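I've been meaning to write up Uvari, our little method for teaching the arm table-setting from only 15 demonstrations, and I'm afraid I've put the kettle on 4 times instead. The idea is simple enough: we train on the fixed view and the wrist view together, then hide one of them at random.

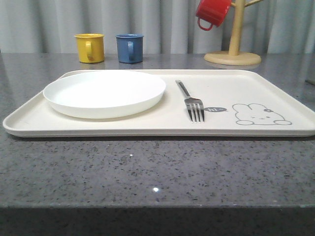
Nazma Cassim wondered whether hiding a view simply made training slower, and she's quite right, it does (12 hours, on our poor old machine!). I still think it's worth the wait, as the policy leans far less on any one camera.

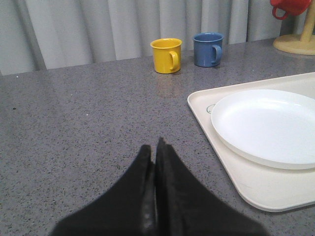 Wrist view, gripper closed, mugs ahead.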